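3.2 Shared use of shop equipment and logging of material

The Dindilby workshop is run as a shared facility for small producers who own hand tools but cannot justify the cost of digital machinery. Members book machine time in half-day blocks. Each booking is tied to a job sheet that records the species and moisture content of the stock, the cutting file, the operator, and the weight of the offcuts. Job sheets were introduced by Virgil Sandu in September, and earlier work is excluded from the analysis because material use was recorded only by invoice.

The data set covers 80 completed job sheets. Sheets with no offcut weight were returned to the operator for completion and were dropped if the weight could not be recovered. Two makers, Corina Barbu and Philomena Dogbe, account for the largest share of the remaining records. Both produce small furniture in short runs, and both moved from hand layout to nested cutting files during the study. Their sheets are therefore treated separately in Section 4.

Nesting was done in Lanix with the grain direction locked for visible parts and free for hidden parts. The software reports a predicted yield for every layout. We compared this figure with the measured yield, defined as the weight of finished parts divided by the weight of stock issued. Saw kerf and sanding dust were not collected and appear in the results as unaccounted loss. Knots and end checks were marked by hand on the board before scanning, following the procedure of Ghiță and Vasiliu. Marking took longer than the nesting step itself on narrow boards, and operators were allowed to skip it for stock graded clear by the supplier.

3.3 Work surfaces and part handling

Parts leave the router in cutting order, which rarely matches assembly order. They are sorted by hand at the bench and checked against the job sheet before joinery begins. The bench top has a pale finish so that pencil marks and chips can be found easily, and it is scraped and oiled between bookings. Figure 3 shows a surface of the same general type.

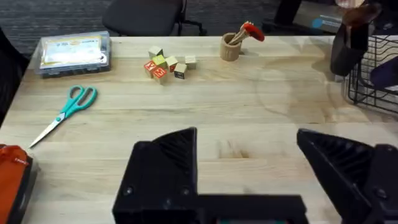

Figure 3. Light-colored butcher-block table top with the gripper fingers open.

Parts rejected at the bench were assigned one of two codes: cutting error or material defect. A part with both faults was coded as a material defect. Dorin Ghiță and Tincuța Vasiliu coded the rejects independently and settled differences by inspecting the part again. Rejected parts large enough to be cut again were returned to the Grikulis rack, where any member may draw stock without charge. Withdrawals from the rack were weighed and entered on the new job sheet as reclaimed material, so that the same wood is not counted twice as issued stock.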